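Pour des tables où l'on ne range rien d'avance

J'ai travaillé onze ans dans des bureaux où chaque objet avait sa place. Le téléphone à gauche, les stylos dans le pot, la lampe au fond. Depuis que je m'occupe de l'atelier partagé de la rue Effiong, je défends l'idée contraire : une table commune doit appartenir à la tâche du moment et n'avoir aucune disposition fixe. On y pose ce dont on a besoin, on pousse le reste, on recommence le lendemain.

Latifa Ait Ali, avec qui j'ai aménagé l'atelier, n'est pas d'accord. Elle voudrait un poste pour l'informatique, un autre pour le bricolage, un troisième pour le reste. C'est une position défendable quand on dispose de 700 mètres carrés. Nous n'en avons pas le dixième, et un poste réservé reste vide la moitié de la semaine. Il faut aussi compter avec les habitudes : donnez à quelqu'un un coin de table, il y laisse sa tasse le mardi et son manteau pour l'hiver.

On me répond que le mélange abîme le mobilier. C'est vrai. Un plateau clair prend les marques, et une souris d'ordinateur posée dessus voisine vite avec des traces rouges et des traînées grises.

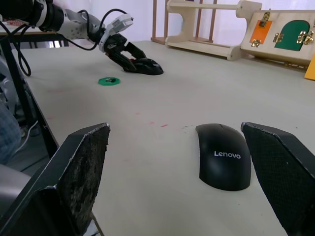 Faut-il changer un plateau dès qu'il est taché ?

Tant qu'il est plat, stable et lisse sous la main, on le garde. Une éponge humide et un peu de savon noir suffisent pour l'entretien courant, et ce qui ne part pas peut rester.

Je sais que cette réponse déplaît. Dans les catalogues, les surfaces de travail n'ont jamais servi, et nous avons fini par prendre cette blancheur pour de la propreté. Une table peut être propre et tachée. Elle peut aussi être impeccable à l'œil et collante au toucher, comme celle que nous avions achetée chez Zonodholm et que nous avons revendue au bout de deux ans. Le revêtement retenait la poussière et il fallait le frotter chaque soir. Personne ne l'a regrettée.

Garba Idahosa, qui anime l'atelier des enfants en octobre et pendant les vacances, m'a fait une objection plus sérieuse. Selon lui, une table sans ordre fixe décourage les petits, qui ne savent pas où commencer. Il a donc pris l'habitude de repousser le matériel au bord opposé et de laisser le milieu libre. J'étais sceptique. Je craignais le retour des places attribuées sous un autre nom. Après neuf séances, je reconnais que sa méthode fonctionne : l'enfant voit ce qui est disponible, choisit une chose et la tire vers lui.

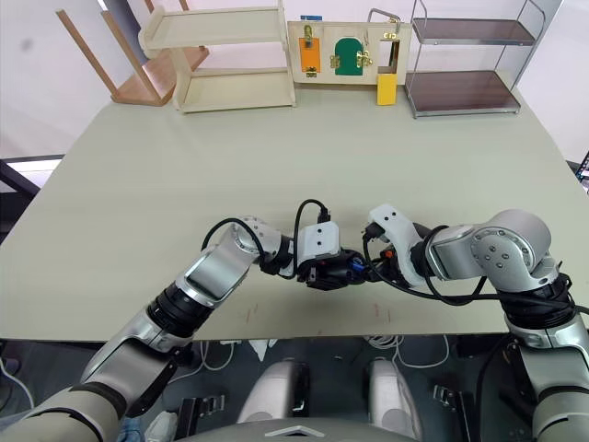
Le choix du matériel compte autant que sa disposition. Je me méfie des jeux à usage unique, ceux qui montrent tout ce qu'ils savent faire en deux minutes et finissent au fond d'un carton. Je préfère ce qui ressemble aux gestes de la maison. Une planche à loquets en est le meilleur cas : une porte orange, une verte au sommet arrondi, une jaune qui pend sous son ouverture, et des ferrures en laiton que l'on retrouve, en plus grand, sur un vrai placard. Les petites étagères à deux niveaux, en bois ou à cadre métallique, valent pour la même raison. Vides, elles demandent à être remplies, et on peut y poser n'importe quoi. Aucune notice n'est nécessaire.

Latifa me fait remarquer que j'ai donc accepté un rangement. Je l'accepte le long d'un bord et pour la durée d'une séance. Ce que je refuse, ce sont les étiquettes collées sur le plateau, les casiers vissés et les sous-mains qui délimitent un territoire. On nous a proposé récemment un système de cloisons basses de la marque Trelow. Le devis était raisonnable. J'ai voté contre, parce qu'une cloison, même basse, décide à votre place de la taille de ce que vous allez faire.

Il reste le problème du soir. Une table à tout faire doit être débarrassée par le dernier qui part, et le dernier qui part est souvent pressé. Nous n'avons pas trouvé mieux qu'un bac unique sous la fenêtre, où tout va sans tri. Le tri se fait le lendemain matin, par celui qui a besoin de quelque chose.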